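Sound transfer notes for the October screening

October 27, 2018

The print of Tarawneh runs on two projectors with a changeover at every reel, so the sound level has to match across both machines before the doors open. Reel 5 is the difficult one. Its optical track was printed light, and the dialogue drops noticeably against reel 4.

I ran the end of 4 and the head of 5 back to back, twice, and marked the fader position for each on the cue sheet. The harbor sequence needs a small lift. The title song does not, and distorts if it gets one.

Binerer, the short that plays first, comes from a digital file and needs its own preset. It is in the 1.37 ratio. Change the masking before the feature, which is 1.66.

The subtitles for Tarawneh are projected separately and cued by hand. The list has been corrected in eight places, mostly line breaks. 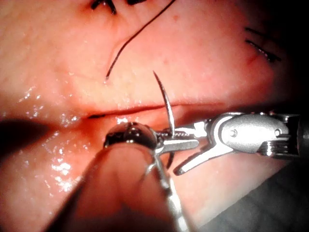 Ruoxi Shi wrote in to say that the light track on reel 5 is also on the other surviving print, so the fault probably goes back to the negative. In that case the fader marks should hold for either copy. I have left them on the sheet in pencil.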